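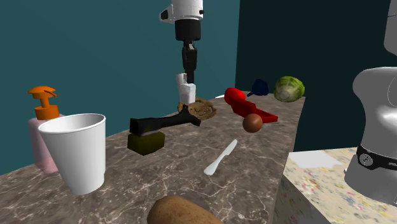 Fergal Ó Néill wrote to ask whether a shop on Mac Suibhne Street can take a morning delivery while the road is closed for the October street market, and whether the driver needs a permit or just a letter from the shop. The driver needs a permit. The rest of this page covers how to get one, along with the other points raised since the closure order for Havollow was published.

58 shares
2 comments

Which streets are closed?

Mac Suibhne Street is closed along its full length. Drirna Lane is closed from the bridge to the post office. Church Row stays open to traffic in both directions but has no parking on either side while the order is in force. The bypass is not affected.

The map attached to the order is the legal document. If this page and the map differ, the map applies.

What hours does the closure run?

From 6 a.m. until 11 p.m. on each day of the market. Outside those hours the streets are open to traffic, but the parking bays remain suspended overnight. A car left in a suspended bay can be towed at any hour.

Is the closure the same as last year's?

No. Last year Drirna Lane was kept open as a one-way street. The fire officer's report found that stalls on the corner left too little width for an engine to turn, and the lane has been added to the order.

I live inside the closed area. Can I drive to my house?

Yes, with a resident pass. Each household can have 2 passes. A pass is tied to a license plate and is not valid on any other vehicle. Entry is by the bridge end only, at walking speed, behind a steward. Between noon and 6 p.m. entry is limited to emergencies and to residents with a disabled parking card.

If you expect to need the car in the afternoon, park it outside the closed area before noon. Spaces are set aside for pass holders behind the library.

How do I apply for a resident pass?

Fill in form RP at the area office or online. You will need:

- a utility bill or lease showing an address on one of the closed streets
- the vehicle registration certificate
- a daytime phone number

Passes are mailed out. If yours has not arrived a week before the market, call the roads desk. Do not apply a second time, as a duplicate application cancels the first.

I rent and the bills are in my landlord's name. What do I send?

A signed letter from the landlord or letting agent giving your name and the address. A bank statement is also accepted.

What about deliveries to shops?

Delivery permits are issued to the business, which then gives the permit to the driver. Vehicles must be in after 6 a.m. and out by 8:30 a.m. There is no evening delivery window. Trucks over 7.5 tons are not admitted at any time during the closure and must unload at the yard on Church Row, from which goods can be moved by hand cart.

A permit covers one vehicle at a time but can be passed between drivers. Stotero, which runs the barriers and stewarding under contract, will check it at the bridge. Stewards cannot issue permits and cannot admit a vehicle that has none.

Can customers still collect large items?

Only before 8:30 a.m., and only on a delivery permit held by the shop. Several furniture and hardware businesses asked for a midday slot during the consultation. The request was refused on safety grounds.

Will the bus still stop on Mac Suibhne Street?

No. The stop moves to the library for the whole of the market, including the hours when the street is open. Timetables do not change. The school bus is also using the library stop.

How do emergency services and home care workers get in?

Ambulances, fire engines and police cars have access at all times from either end. Home care workers, district nurses and doctors on call will be admitted on showing work ID. They should use the bridge end and may park for the length of the visit.

Is there a charge?

Resident passes are free. Delivery permits are free for businesses inside the closed area. Suppliers who want a permit in their own name pay the standard road occupation fee.

What is the fine for parking in a suspended bay?

The fixed charge for the offense, plus towing and storage if the vehicle is removed. Removed vehicles are taken to the depot on the Drirna road and released on proof of ownership and payment.

How many people were consulted?

Notices went to nearly 2,000 addresses. There were 123 written submissions, most of them on deliveries and on the noon to 6 p.m. restriction. The report on the submissions, prepared by Saoirse Doherty, can be read at the area office during opening hours.

Can I still object?

The period for objections has closed and the order has been made. Comments on how the closure works in practice can be sent in during the market and for a month after it. These are considered when next year's order is drafted.

My business is outside the closed area but I expect to lose trade. Is there compensation?

No. There is no scheme for loss of trade arising from a temporary closure, whether inside or outside the area. Damage to property caused by barriers or signs is a separate matter. Claims for damage go to the contractor in the first instance, with photographs and a repair estimate.

Who puts up the signs, and when do they come down?

Advance warning signs go up two weeks before the market. Barriers are placed on the evening before and removed by noon on the day after the last trading day. Please do not move a barrier, even for a short time. If one is blocking a doorway or a wheelchair ramp, call the roads desk and it will be shifted.

Who do I contact?

Resident passes: Lacey Dobson, roads desk.
Delivery permits: Diarmuid Kavanagh, roads desk.
Barriers, signs and stewarding during the market: the Stotero duty phone, printed on every barrier and on the back of each pass.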